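Hair oil, again

Quick one before work. Third week of the wash day reset and my scalp has finally stopped itching, so yes, the Meltinik shampoo bar stays. Didn't expect that. Lather is thin on the first pass, much better on the second. Smells like rosemary and a bit like my grandma's closet.

The Ponine conditioner, no. Too heavy for my hair. Left a film at the roots by Friday and I'd only used a tiny bit. Chenxi Liang swears by it but her hair is twice as thick as mine so go figure. Giving her the rest of the bottle. 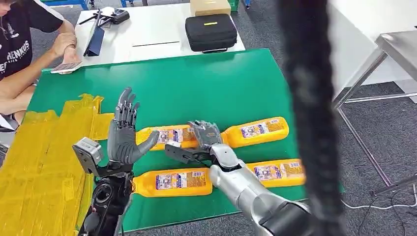 The oil

Derow, the 100 ml. Pricey for the size. I put four drops on damp ends, comb thru, braid, sleep. Mornings are softer and the frizz around my ears is mostly gone. Tried it on dry hair too, bad idea, looked greasy all day and had to wear a hat to lunch.

Comfort Lamptey asked in the comments if it works on color treated hair. No clue, mine isnt. Mansa Abubakari maybe?

Next up: a clay mask Dzifa Bawa keeps texting me about. 40 minutes on the head, which, when. Probably September. Also need a new comb, lost two teeth on the old one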